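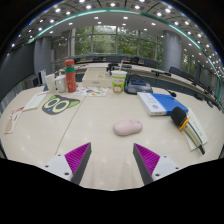 Fourth set of fingers! I said the third set would be the last one before summer and then I got home with a head full of ideas and had the slicer open before I'd taken my shoes off.

If you're new here, Bolus is my hand-held gripper. You squeeze the handle, two soft ribbed fingers close on whatever you're pointing at, and a wide-angle camera records the whole business. The recordings train a policy, and the policy will eventually drive the arm that lives on my bench at Predero, the shared workshop I've been going on about since last year. The arm currently spends most of its time under a dust sheet. I'm having much more fun with the part you hold.

## What changed in the fingers

Set three was too stiff. I'd printed the ribs thick because set two had torn at the base, and they did stop tearing, but they also stopped bending. The trick with ribbed fingers is that you push on the middle and the tip curls in toward the object. Mine just leaned. Picking up a pen was like trying to eat peas with two rulers.

So for set four I went back to thin ribs and put the extra material only at the root, where the finger meets the mounting plate. There's a fillet there now that I'm stupidly proud of. The material is the flexible filament from Clalletti in the magenta, which I bought on sale and have grown to love. It shows up beautifully against almost any table, and that helps a lot when you're scrubbing through video at midnight trying to find the moment of contact.

The dark strips on the inside faces are new too. Bare filament was far too slippery on anything smooth. I tried three kinds of rubber sheet and a bit of bicycle inner tube (great grip, smelled terrible, left marks) and ended up with a thin grippy tape that Uçar sells by the roll from a bin near the register. It peels at the tips after a few hours of use. I've started wrapping it over the end and tacking it on the back with a dot of glue, and so far the corners are staying put.

Print settings, for the two people who emailed:

- 0.2 mm layers, slow, and I mean slow
- dry the filament overnight, even if the bag was sealed
- print the fingers lying on their sides so the ribs are in plane with the layers
- no supports at all, just clean up the stringing with a heat gun afterward

I ruined one complete pair by getting the heat gun too close. The tips folded over like wilted tulips. Pretty, though.

## The plate

The white plates got redrawn as well. The old ones had slots so I could slide the fingers in and out to adjust the spread, and of course they slid during use too. Every session had slightly different geometry and I only noticed when I overlaid clips from two different evenings and the fingers didn't line up. That one stung. I'd recorded up to 1000 grasps with the slotted version and I'm still deciding how many of them I can rescue.

Now it's plain holes and screws, one position, done up tight with a bit of thread locker. Changing a finger takes about as long as making toast.

## Mice are wonderful

My new favorite test object is a computer mouse. Try it if you build one of these! It's smooth, it's rounded on nearly every side, and it sits low, so the fingertips have to come down close to the table before they close. Come in too high and you squeeze the sloping part and it shoots out sideways. Come in too low and the tips scrape. With set three I had to do a silly little scooping motion with my wrist, and a scooping motion is exactly the sort of thing I don't want a robot learning from me.

Orientation matters too. Lying sideways to the gripper, a mouse wants to be pinched across its long direction if you've got the opening for it, or you turn your wrist and take it across the waist. I've been recording both. I suspect the waist grasp is the better one for the arm, with its smaller opening, but I like having the long one in the pile.

Microphones are the next level up. The foam end gives and the handle rolls, so where you grab changes everything. I haven't got a method yet. Pinching just under the foam feels right in the hand and I've told myself I'll do a proper batch with nothing else in it.

And then the clutter. For months I practiced on a bare bench with one object in the middle, very tidy, very scientific. I'm now convinced that was a mistake. Cups, paper, packets, somebody's drink with a straw in it, all of that makes me approach differently. I lift the gripper over things. I come in from odd angles. I hesitate, which is annoying to see in my own footage, and I've decided to leave the hesitations in for now and see what the training makes of them.

## Numbers, for those who like them

I have 1374 usable clips with fixed plates, out of 2405 recorded. The rest went for boring reasons. The tracking gets lost if I swing the gripper too fast, or my sleeve drifts in, or I forget to start with the fingers open. The sleeve thing is fixed (I roll them up, high tech). The tracking thing I'm working on, mostly by learning to move like a person carrying soup.

Training on my old desktop takes 7 hours, so I start it before bed and creep downstairs in the morning like it's a holiday. The latest run, on the arm, reached for a plastic cup, closed on it, and lifted it clear of the bench. Then it put it down on top of my pliers. I cheered loudly enough that someone in the laser room stuck their head out.

## Still on the list

The handle is too fat. After an hour my thumb aches, and I've got fairly big hands, so anyone smaller would be miserable. I have a slimmer one drawn up but the trigger linkage has to move to make room for it, and that linkage is the one part of Bolus that has worked from day one. I'm scared of it.

The cable out of the back also needs proper strain relief. Right now there's a zip tie and hope.

I'm putting the finger and plate files up this weekend, once I've renamed them all from things like "finger_final_REAL_4b". If you print a set in a different flexible filament, please write and tell me how the roots hold up, especially if you've gone softer than mine. I've got a spool of something very squishy on the shelf at Predero and I'm trying to be good and finish the handle first.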